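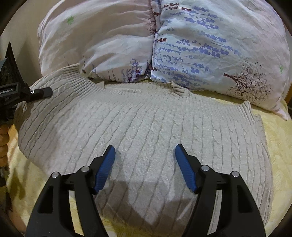
Putting the Winter Knits Away

4/10/20

The heating in the apartment was turned off for the season this week, and the annual transfer of winter clothing has accordingly begun. Readers of this blog will recall that last April the procedure was postponed until the weather was quite warm, with regrettable results for one gray cardigan. The present account is intended to record the method now in use, both for my own reference and for the several readers who wrote to inquire.

The first item to be dealt with was the cable-knit sweater. It is the heaviest garment I own, at 888 grams on the kitchen scale, and it was purchased from Nilsuwan on the recommendation of my former colleague Orathai Tanasarn. Cable patterns require more consideration than plain knits. The braids are thick, the bands between them are thin, and a careless fold made across the cables will leave a ridge that remains visible well into the following winter.

Preparation of the Surface

The bed is the only surface in the apartment large enough for this work. The bedspread is pulled smooth first, and the pillows may stay where they are. A dining table was tried in the past and found to be too narrow, as the sleeves hung over the sides and drew the shoulders out of shape.

Laying Out

The sweater is placed flat with the neck toward the pillows. It should be eased outward from the center with the palms, never pulled by the hem. Particular attention is given to the ribbing, which has a tendency to bunch at the collar and the cuffs. I allow it to rest for 15 minutes before doing anything further. Some of the bunching settles in that time and some does not, and the remainder can be pressed down gently by hand.

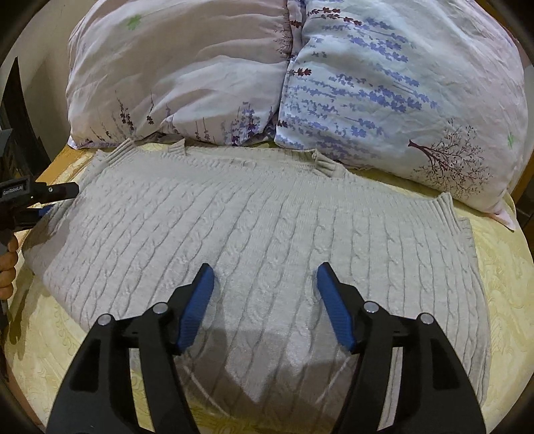 The cable-knit sweater laid flat on the bed, with the ribbing still a little bunched.

Folding

The sleeves are brought in across the body, one over the other, with the fold following the line of the cables as closely as possible. The hem is then brought up to the neck in a single fold. The instructions supplied with the Huvidia storage bag call for 2 folds at this stage. I have followed that guidance once and do not intend to do so again — the resulting bundle was too thick to close the bag over. A sheet of plain tissue is placed inside the single fold.

Storage

Heavy items go at the bottom of the chest and lighter ones on top. Cedar blocks are set in the corners and should not touch the wool directly. Mr. Pichit Khunthong wrote to ask whether hangers are acceptable for a sweater of this weight. In my view they are not, although a padded hanger may serve for a day or so after washing.

The remaining knits, including the green vest and the scarf that Ketsara Chuensuk made for me, will be attended to before the end of the month. The blankets will follow, provided that space can be found for them on the closet shelf.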